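Looking after the hand-held gripper: speaker notes
Nisreen Hourani, Prikach workshop, January

Start with the slide. Let people look at it before I speak.

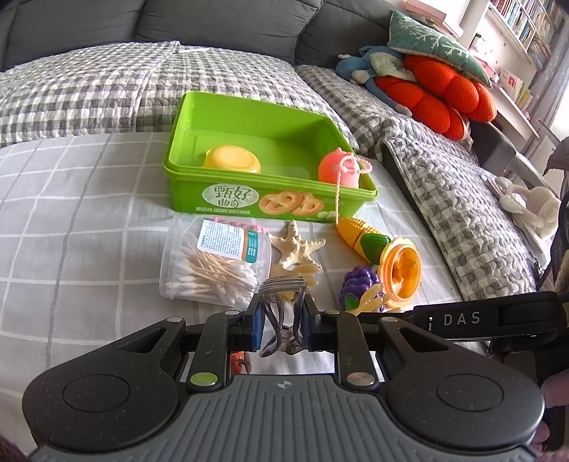 1. What wears first
The pads on the inner faces of the two fingers. Mention the eyelash curler: thin metal presses on a small area, so it marks a pad more than a toy does. On our unit we change both pads after 1000 grasps, always as a pair. Fares asked if one is enough. It is not, the fingers then close unevenly.

2. Daily care
Wipe the pads with a dry cloth. Clean the mirror between the fingers with lens paper only. Check the small screws on top by hand, do not tighten them more than needed. Quilt and plush leave fibers, so look in the ridges also.

3. Setting up again after new pads
Close the fingers fully and set zero. Then 100 open and close cycles with nothing between them. Write the result in the Matar log. Last time 86 were good and we had to move the left pad by 2 mm.
(Pause. Ask Halima to pass the old pads around the room.)

4. Questions
If someone asks about spare parts, send them to Tineke Van Beek.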